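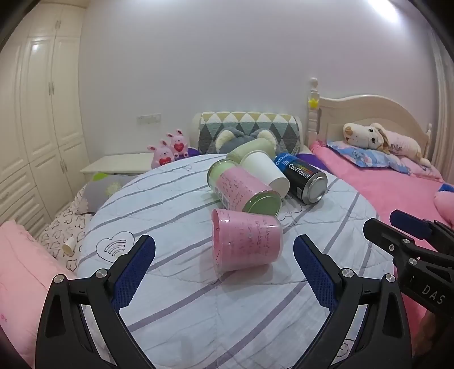 Quilted Table Covers for Furnished Rooms: Devutine Numik Reviewed

Reviewed by Luzius Mayrhofer, Furnishings Office, Busis Residences

Busis Residences maintains 1,248 furnished rooms for students, visiting staff and short-term guests. Most of the rooms have a small table, and most of the tables show it. Refinishing is expensive and takes a room out of use, and in recent years the Furnishings Office has received more complaints regarding marked table tops than regarding any other item except mattresses. In March the office was asked to look at washable covers as a way to extend the service life of existing tables.

This review concerns the Numik quilted cover, sold by Devutine in round and rectangular sizes. For comparison, the office also tested the plain woven cover from Zinchenko, which has been on the approved list for a number of years and is still in use in the North and Garden buildings. All covers were purchased from general stock at the regular price.

Construction

The Numik is a soft cover made of two layers of cloth with a thin filling between them. The stitching passes through all layers and holds the filling in place. Edges are bound with a folded strip, sewn down on both sides. On the covers we received, the binding was even and the corners of the rectangular size were neatly turned. One round cover had a loose thread end of a few inches, which was trimmed before use and gave no further trouble.

The filling is thinner than that of a bed quilt. A person writing on a single sheet of paper will notice it, and residents who do a good deal of handwriting may wish to use a pad or a folder beneath the page. Laptops sat level in our tests. Tall, narrow drinking glasses were slightly less steady than on bare wood, and this should be mentioned in the room notes where the cover is supplied.

Fit

Devutine gives the size of the cloth and leaves the buyer to work out the drop. Offices ordering for several table types should measure each one. Our first order for the larger round tables left so little overhang that the cover shifted when a chair was pushed in. The next size up corrected this, although it reaches nearly to the seat on low chairs.

There is no elastic, tie or clip. The cover stays in place by its own weight and by the friction of the back cloth. On painted and oiled wood this was sufficient. On glass it was not, and we do not recommend the Numik for glass tables unless a separate grip mat is placed underneath.

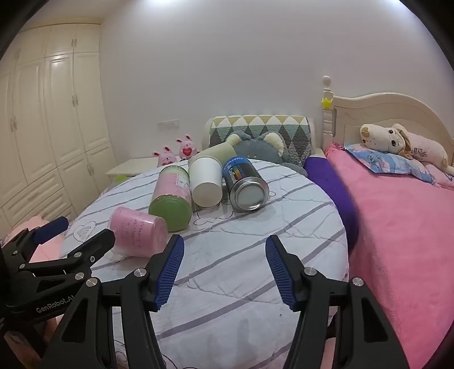

Quilted cover on a round table in a bedroom.

Protection

Spills were tested with water, black coffee and cooking oil. The Numik is not waterproof and Devutine does not claim that it is. A small amount of water was held by the filling long enough to be blotted. A full cup of coffee reached the table within a few minutes. Oil spread slowly but left a stain that needed treatment before washing.

Against scratches and dents the cover performed well. Keys, plates and a small lamp with a rough base were moved across it repeatedly, and the test table was unmarked at the end. The Zinchenko cover let the lamp base leave faint lines in the finish. For heat, neither cover should be relied upon. A trivet remains necessary for anything taken from a stove or oven, and the wording of the current house rules on this point should be kept.

Laundering

Care in use matters more to this office than appearance when new. Each cover was put through 10 washes on the warm cycle in the central laundry, followed by tumble drying on low. The Numik shrank slightly in the first wash and then held its size. Its seams remained sound. The filling in one rectangular cover gathered a little toward one corner after the final wash and could be worked back by hand.

Drying time is the main drawback. The Numik needed two low cycles where the Zinchenko needed one, and covers removed early were still damp inside although dry to the touch. Laundry staff reported a stale smell from two covers that had been folded and stacked in that state. Both were washed again and recovered. If the Numik is adopted, the drying instruction should be posted at the folding table and included in the shift notes.

The Numik needs no ironing. The Zinchenko does if it is to look presentable, and in practice it is seldom ironed, as anyone who has inspected the Garden building will know.

Resident comments

Covers were placed in four occupied rooms for the length of one term. Residents were told that they could remove the cover at any time. In three of the rooms it remained on the table throughout. The fourth resident put it away in the second week, stating that she preferred a hard surface for model building.

Remarks from the others were favorable. Two mentioned that the table was quieter – dishes and keys no longer rattled on it – and one asked whether a matching cover was available for the desk. One resident found the cover hard to wipe clean of crumbs, as they settle in the stitched lines. Shaking it out at a window is effective, but is not permitted on the street side of the main building.

Cost and supply

The Numik costs more than the Zinchenko at every size. Devutine offers a reduction on bulk orders, and delivery of our second order was prompt. Replacement covers can be ordered singly, a welcome change from the case quantities required by Zinchenko. The office has no information on how long the present range will remain in production and advises buying spare covers with the first order.

Recommendation

The Numik is approved for wooden tables in single and double rooms, for use as existing Zinchenko covers are withdrawn. It is not approved for shared kitchens, where a wipe-clean surface is required, or for glass tables in the guest suites. Buildings with only one dryer should speak with the laundry supervisor before placing an order.

Requests for covers should be made on the standard furnishings form, stating the table shape, the measured width and the room number.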